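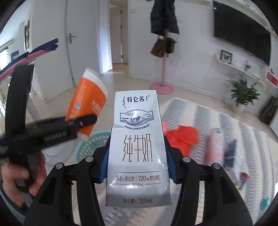
3.1 Sorting of beverage packaging

Beverage containers made up the largest group in our household packaging survey and were recorded before all other items. Each container was assigned to one of 2 classes, carton or cup, according to its shape and closure. Printed net contents were copied to the record sheet where they were legible. The milk carton with the spotted cow on its front panel is a typical entry: the panel gives 250 mL as the net content, and the line above it lists 3.6 g of protein and 120 mg of calcium. Nutrition values were copied but not used in the analysis. Orange paper cups with white lettering were entered in the cup class.

Items were coded with the Predelon scheme, which Anneli Peltonen adapted for the project in November. The original scheme has a single code for all paper-based packaging. The adapted version separates plain paper from coated paper and adds a field for sleeves and labels. Hilkka Pelkonen entered the sheets into the Trutero database and checked every tenth record against the paper copy.

The full survey contains 2,668 records. Of these, 1,205 are beverage containers. Records without a legible product type were kept in the total but left out of the tables in Section 4.

3.2 Containers with sleeves

Containers with a printed band gave the most coding errors. In the first round, coders often entered the color of the band as the color of the container. The sheet was changed so that the base color is written first and the band color second. A soy milk container, for example, is now entered as white/orange.

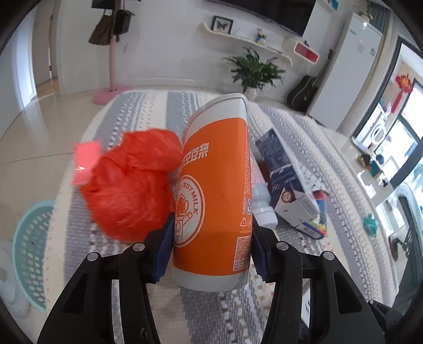
Figure 2. Soy milk container, white with orange sleeve and white lid. Entered as white/orange.

The recycling symbol was recorded as present or absent. On sleeved containers it was usually found in the small print at the side, so coders were told to turn the item fully before marking it absent. QR codes were noted but not scanned.

Ten sleeved items were coded a second time by a different person. The 2 coders disagreed on one item, where the band covered most of the surface. It was entered under the band color only, and the case was added to the coding notes for the Dranamton sample.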